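Plunthorpe Residents' Advice Service
Home and Household

Keeping a Bedroom Free of Dust: Guidance for Tenants

Last reviewed: Jan 10, 2024

This page sets out the methods recommended by the Service for the routine cleaning of bedrooms. It replaces leaflet 627, copies of which may still be found in the entrance halls at Zesley Court and should now be disregarded. Tenants with asthma or other breathing difficulties should follow any advice given by their own doctor in preference to the advice on this page.

Order of work

Begin at the highest point in the room and finish at the floor. Dust the tops of wardrobes first, then curtain rails, picture frames and lampshades, then shelves and bedside tables. Allow a quarter of an hour for loosened dust to settle before vacuuming. Windows may be opened while you work, except on windy days or when the grass verges are being cut.

A slightly damp cloth collects dust well on painted and sealed surfaces. Wring it until no water can be squeezed out. Unsealed wood, wicker and card boxes should be wiped with a dry cloth only. Feather dusters are suitable for cornices and for little else.

Bedding

Sheets and pillowcases should be changed weekly. Check the care label before choosing a temperature; most cotton bedding will tolerate a hot wash, whereas wool and silk mixtures will not. Fold back the duvet each morning and leave the bed open while you dress and have breakfast. Pillows may be aired on a chair by the window.

Mattresses should be vacuumed with the upholstery nozzle whenever the season changes, working in slow, overlapping strips. Pay attention to the piped edge and to any buttons, where fluff gathers. If the manufacturer permits turning, turn the mattress in March and again in the autumn. Two people are needed for a double. Foam mattresses are often made with a single sleeping side and must not be turned over, although many can be rotated from head to foot.

Marks on a mattress should be blotted with cool water and a little washing-up liquid, then blotted again with plain water. Do not soak the filling. Leave the bed unmade until the patch is completely dry to the touch.

Under the bed

The space beneath a bed is the most neglected part of the room. Where the bed can be moved safely, draw it away from the wall once a month and vacuum the skirting board as well as the floor. Where it cannot, use the flat nozzle, or wrap a cloth around a long-handled broom and secure it with a band.

Anything stored under a bed should be kept in a lidded box. Open cardboard takes up moisture from outside walls and will mark pale carpet. Mrs Edit Vass of the Clunudville advice desk recommends labelling the short end of each box, which can then be read without pulling it out. Before buying storage boxes, measure the clearance at the side rail and at the centre support; the two measurements are not always the same.

Small items at the bedside

Tissues, reading glasses, hand cream and medicines tend to spread across every available surface. A shallow tray with raised sides keeps them together and can be lifted in one movement when dusting. Wooden trays should be wiped dry after any spill and given a thin coat of wax once or twice a year. Used tissues belong in a lined bin and should be emptied with the general household waste. They should not be placed with paper for recycling.

Check pockets and pillowcases for tissues before loading the washing machine. If one has been missed, let the load dry fully and shake each item out of doors — wet fibres cling and are far harder to remove. A clothes brush will deal with the remainder. Clean the machine's filter before the next wash.

Rugs and carpets

Small rugs should be shaken outside and left to hang over a rail for 45 minutes, pile side down. Residents of Takács House are reminded that rugs may not be hung from the balconies; the drying yard is open for this purpose. Vacuum fitted carpet in two directions and replace the bag when it is two-thirds full.

Further help

Carpet cleaning machines may be borrowed from the Plunthorpe office for up to 11 hours at a time. Bookings are handled by Mr Bence Borbély on extension 162. Please bring proof of address, and return the water tank empty and rinsed. A large-print copy of this page may be requested at the same desk.
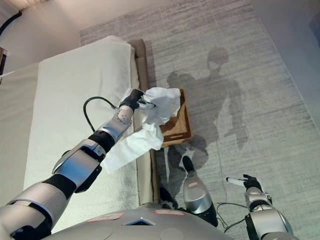
Reading time: 4 minutes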